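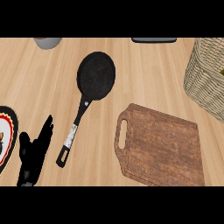
Gripper Evaluation Operator, simulation (part-time)

Zundbridge is comparing two grippers, the Plelik and the Jolard, and needs someone with more patience than we have left. You will teleoperate both through the same kitchen tasks in simulation, score each grasp, and write down what went wrong in words an engineer can't argue with. So far we have logged 1,268 trials — the remaining 1,161 are yours.

Shifts are 30 minutes on, 8 off. Gaming experience helps. Cooking experience does not.

Write to Sorin Tomić by the end of December.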